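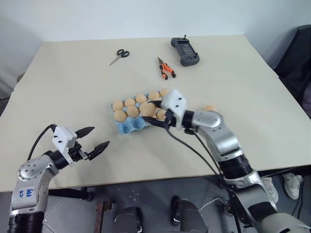
Norbert Kerekes keeps telling us that a machine can do any chore once, and that he will believe in household robots when one puts the groceries away on a bad day. Part of this job is finding out how far off that is.

Chore Trials Operator, Kurmont

Giten is hiring two operators for its chore trials in Kurmont. We test whether two-armed robots can handle small household and shop-floor jobs: eggs in a carton, tools on a table, stock on a shelf. Some tasks go well now. Many do not, and we need people who will write down which is which.

What you will do

Set up each task from a written sheet and reset it between runs.
Guide the arms by hand controls when a task calls for it.
Log every run, including drops, stalls and stops. The current task list calls for 600 runs.
Do the same chores yourself, at a normal pace, so we have something to compare against.

What we ask for

No degree is needed. Experience in a kitchen, a warehouse or a store is more useful to us than programming. You should have steady hands, write clearly and be comfortable repeating one task for most of a morning – some people find this hard, so please think it over.

Hours and pay

Part time, mornings from 8:30, starting in January. Training is paid at the full rate. Closed shoes are required in the test area.

To apply

Send a resume and a short note about a chore you know well and where you think a machine would get stuck on it. Address it to Ilona Vida, Giten, Room 506. Questions about hours go to Levente Dobos at extension 345.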